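Stop Buying the Kit Before the Shelf

By Shahla Mirzaei
April 13, 2021

Every spring the tool makers bring out bigger combo kits, and every spring people ask me which one to get. My answer this year is to skip them all. Spend the money on storage first.

I ran a small tile and trim crew out of Denby for years. We bought the Harju nine-piece kit when it was new and paid $1332 for it. Three of the tools never left the bag. The work light got used as a doorstop. Meanwhile we lost part of every morning hunting for spacers, pencils and the one good margin trowel.
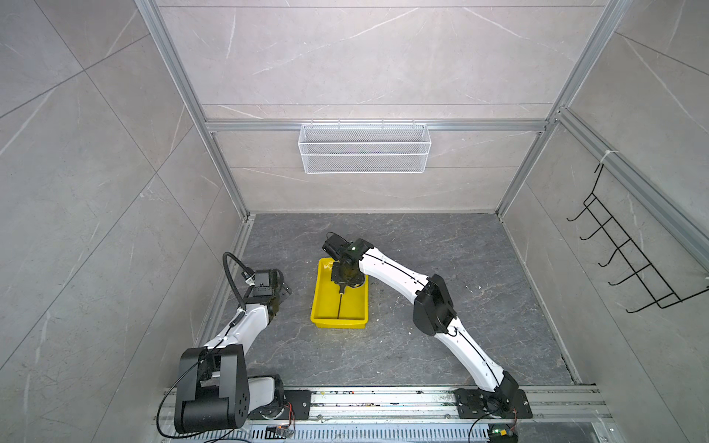 Storage doesn't have to mean a wall of steel drawers. Zatmont will sell you a rolling cabinet for $2000 and it's a fine cabinet, but a small shop can do most of the same job with rails and things that hang from them. A shallow white wire basket with hooks over a horizontal rail is the kind of thing I mean. You see what's in it from across the room, and when it's in the wrong spot you lift it off and move it. I spent about $200 on rails and baskets and have never wanted the drawers back.

The usual argument for kits is price per tool. Brillmont's big one works out cheap on paper. But you only save on tools you would have bought anyway — and most of us wouldn't have bought the second sander.

Buy the drill and the saw you need, one at a time. Hang up what you already own and work that way for a season. If there's still a gap by next April, buy the tool that fills it.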